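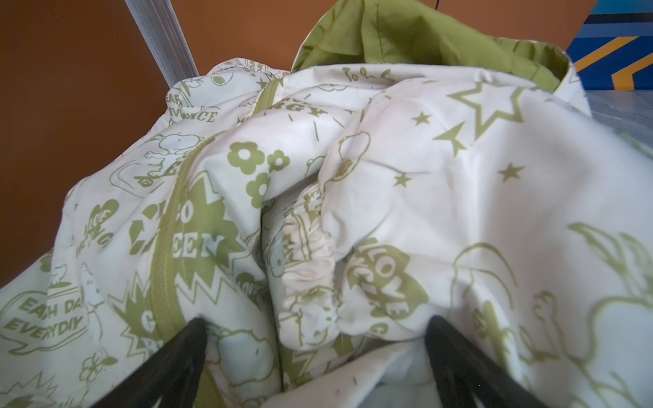
A parent of one member asked me after the September open evening why we don't begin with a towel, which is one flat piece and the same on both sides. She had tried to fold the jackets at home with two kitchen tongs and gave up. It is a fair question. A towel is good for learning the buttons, and the first two meetings of our club use it. But the task in our Drummond round is to clear a mixed pile, and a towel does not teach you about zippers, hoods and sleeves.

This page is for new members of the Drundbridge robot club who will drive the two-arm cell for the first time. You need one partner and the task sheet.

## Before you touch the arms

1. Check that both leader handles are in the rest position. If one handle is lifted, the arm will jump to this position when you switch on.
2. Start the Grovix program and wait until both arms are listed as ready.
3. Open the camera windows. We use the wrist views for grasping and the wide view for everything else.
4. Decide with your partner who speaks. Only one person gives commands, the other one repeats the command and does it.

## Taking the first piece

Clothes in a pile hold each other. If you pull the biggest fold that you see, very often the whole pile comes with it. Look for an edge that belongs to only one piece. A change of color helps, and also a change of print, because a lining has usually another color than the outside.

Come from above with the gripper open by half. Go down until the tips touch the cloth, then close slowly. Do not push into the table. The motors will not break from one small push, but the arm stops with an overload error and you lose 18 seconds for the restart.

When you have the fold, lift it a little and stop. Look at the wide view. Is only one piece moving? Then you can continue.
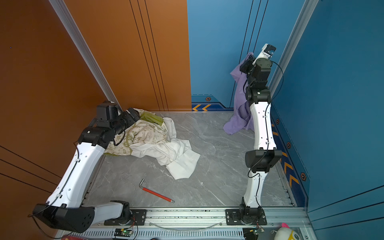
The second arm should not wait doing nothing. While one arm keeps its piece up, the other can hold down the rest of the pile or look for its own edge. Keep the wrists apart. In our first season we had many small crashes, all of them when both drivers watched only their own wrist window.

Zippers are difficult. The teeth are stiff and they slide between the fingers, so take the cloth next to the zipper. A hood is easier, it has two layers and gives more to hold. Elastic cuffs are also good to hold, but the sleeve stretches and jumps back when you open the gripper.

## Recording a run

1. Put the clothes in the cell and mix them by hand. Please don't make them nice.
2. Say the run number aloud and press record.
3. Work until the pile is separated or the time is over. A run has 3 minutes.
4. Press stop before you move the arms home, otherwise the way home is also in the recording.

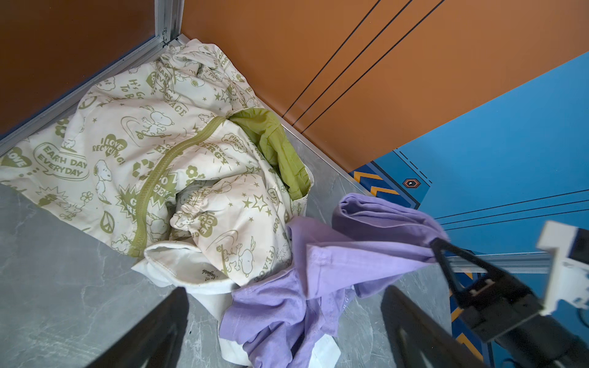

## Which runs we keep

Keep a run also if you dropped a piece and took it again. Throw it away if a hand came into the cell, or if one arm was in error. Write the reason in the sheet with one or two words. From every training day we need 16 good runs, for both drivers together.

Change places with your partner after half of them. The left and right arm do not feel the same, the right one has an older Pukov belt and reacts a bit late.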